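Subject: Re: spare finger sets, second bench
From: Solomiia Holovko

Janaína Amaral wrote:
> Kollent quote 20 finger sets at the 100 mm length. Do we need that
> many before December? Plakmont will supply 4.

Take the 4 from Plakmont. Wear is low on bowls, so the remainder can go in next year's budget. I would put the difference towards a second wrist camera, lead time 9 weeks.

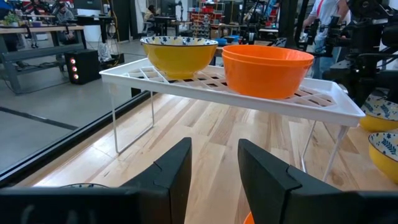
Bowl stacking, wire rack: fingers open, two orange bowls nested, yellow bowl to the left.

Rack height is fixed, so please don't order the longer fingers.

Solomiia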